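Silent grip loss

Silent grip loss (sometimes "phantom hold" on the older Trekton mailing list, a name I never liked) is a fault in dexterous robot hands where the controller goes on reporting a secure grasp after the object has started to slide, or has already gone. I've been keeping this entry up for a while now, and I've had the fault on my own bench more times than I'd care to admit, so expect some opinions mixed in with the facts!

It shows up most in household work. Dishes are the classic case: they're smooth, they're curved, and they come out of a hand at angles that the grasp planner never thought about. A factory gripper that picks the same bracket all day can run for months without it.

How it happens

Most hands work out whether they're holding something from two signals, the motor current and the finger position. If the fingers stop short of fully closed and the current goes up, the controller figures there must be something in there. Fine, as far as it goes. But a finger can also stop short because it's jammed on its own linkage, or because a bowl has rolled up out of the fingertips and wedged itself higher in the hand, and then the numbers look great while the grasp is junk.

The Stanis hand controller had a version of this that got filed as fault 3337. Its hold flag latched on first contact and only cleared when the arm was told to release. So the arm would carry on through the whole routine (lift, turn, lower, open) with whatever it had or didn't have. I lost a very nice mug that way.

Kitchen work, wrist and head views

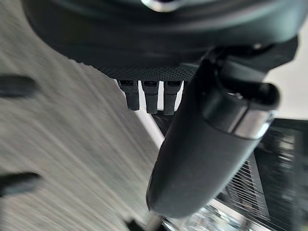
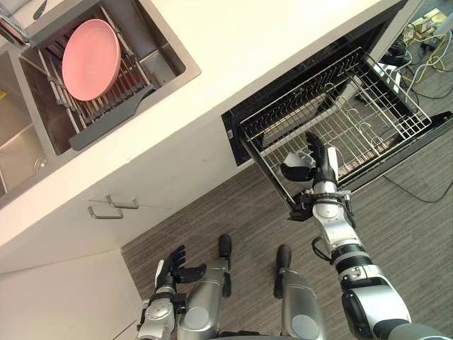
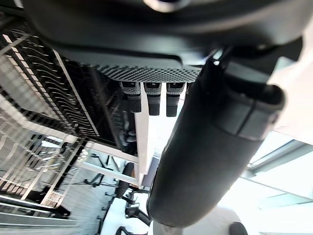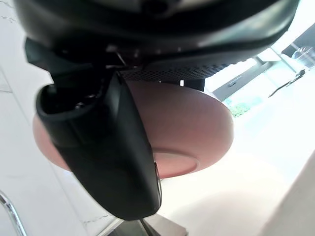 Can silent grip loss be fixed with a software update alone?

Sometimes. If the trouble is a latched flag, new firmware that keeps rechecking the grasp will usually clear it up, but a hand with worn linkages or dead fingertip sensors needs parts as well.

The Morelli bench test

The usual way to check for the fault is a pull test that came out of the Morelli workshop. You close the hand on a smooth cylinder, hang a weight off it, and add more until the cylinder moves. Then you look at the log and see how long the controller took to notice. The pass mark is six control cycles. My first hand took 38, and on one run it never noticed at all, it just sat there squeezing nothing and looking pleased with itself.

Do the test over a foam mat, and keep your own fingers clear of the hand the whole time. A controller that thinks it's holding something may squeeze harder when it finally feels a slip, and that squeeze is fast. This is the part people skip over when they treat grip loss as a broken-dishes problem. It's a pinch problem too, and if the arm happens to be up over a counter it's a falling-object problem on top of that.

Detection in newer systems

There are a few approaches around, and they get mixed and matched:

Fingertip vibration sensing. A sliding object makes a faint buzz that a grasped one doesn't. Works nicely on ceramic, not so well on soft plastic.

Wrist camera checks. The software compares the object's place in the hand from one moment to the next and flags any drift. Glare is the big enemy, and so is the hand itself, which tends to block the very thing you want to look at. A window behind the work can wreck it completely in the afternoon.

Arm weight checks. The arm joints can feel the load change when something drops. Good for a cast iron pot, pretty hopeless for a teaspoon.

Trokotik put out an add-on module that does the first and third together, and it's what I run now. It took me about 14 evenings to get it tuned. The default slip threshold was way too jumpy for my setup and the arm kept freezing halfway through a lift, so I ended up raising it in small steps and rerunning the pull test after each change.

What to do when it happens

Stop the arm first, using the hardware stop. The release command isn't a safe first move, especially if the object is wedged somewhere odd in the hand and the arm is up high. Once the arm is stopped, support the object from underneath with a padded tray or a folded towel, then open the hand slowly from the pendant. Save the log before you power down! Several older controllers (the Stanis included) keep the grasp history in memory only, and it's gone after a restart.

Then check the fingertips for grease. I've spent a whole evening in the firmware over what was plainly dish soap.

Related entries: grasp planning, tactile slip sensing, pinch hazards, hardware stop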